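Closing the Gap Under the Slab: How Older Buildings Lose Heat at Ground Level
19/09/2020

Most retrofit money goes into roofs and windows. The ground floor gets what is left, which in many small commercial buildings is nothing at all. A concrete slab poured before insulation was common will lose heat mainly at its outer edge, where the concrete meets the foundation wall and the outside air is only a few inches away. The middle of the slab sits over soil that stays close to one temperature through the year and gives up far less.

The pattern is easy to find with a surface thermometer on a cold morning. At the Hiddale workshops, a row of single-story units on the east side of Gollow, readings taken in January showed the floor within two feet of the outside wall running 14 degrees Fahrenheit colder than the floor at the center of the same room. The tenants had been heating the air to make up for it. Warm air rises, so the thermostat was satisfied and people's feet were not.

There are three usual places to put the insulation. It can go on top of the slab, which raises the floor and causes trouble at doors, ramps and fixed equipment. It can go under the slab, which means breaking out the concrete. Or it can go down the outside face of the foundation, which means digging. For an occupied building the third option wins most of the time, and it was the one chosen at Hiddale.

The contractor, Beaudoin, opened a trench 24 inches deep along 575 feet of wall. Rigid board was set against the cleaned foundation and fastened at the top edge only, with the backfill holding the rest. The exposed strip above grade was covered with a cement-based coating to keep off sunlight and string trimmers. A metal flashing was bent over the top of the board and tucked behind the siding. If water gets behind the board at that joint it will freeze there, and the board will start to pull away within a few winters.

Downspouts gave more trouble than the digging. Six of them emptied straight into the line of the trench, and each had to be carried out past the new board on solid pipe. The original drawings showed four.

Board thickness is the question owners ask first. Two inches is common. Going to three adds cost at the flashing as well as in material, and past that point the losses move elsewhere, usually to the door thresholds. The Hiddale doors are wide, with a steel angle cast into the slab edge under each one. Steel carries heat out of the building very well. The angles were left in place, and a thermal break strip made by Volimier was cut into the concrete on the inside, running parallel to the steel. It is a narrow fix for a narrow problem, and the saw cut has to be kept shallow enough to miss the reinforcement.

Termites are the other standing objection. In regions where they are active, foam below grade gives them a hidden route up to the framing, and local code may forbid it or call for an inspection gap of bare concrete at the top. The gap lets heat out. There is no good way around this - mineral board is less attractive to insects but costs more and still hides their tubes from view.

Work on the whole row took 115 days, including a stop of several weeks for wet ground. Units stayed open throughout, with steel plates laid over the trench at the doors. Floor temperatures will be read again in January at the same marked points, at the same hour, with the heating left on its normal schedule. Air temperature readings alone would say little, as they were acceptable before the work began.

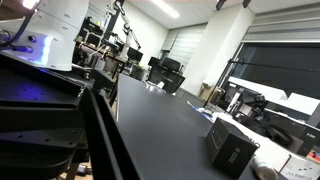

Owners planning similar work should take their own set of readings before any digging starts. One cold week is enough, provided the outdoor temperature is written down alongside the floor temperature each time. Points should be marked at the wall, at two feet and at the center of the room, and kept clear of heaters and sunny windows. Without the first set, the second set has nothing to be compared with, and fuel bills vary too much from one winter to the next to stand in for it.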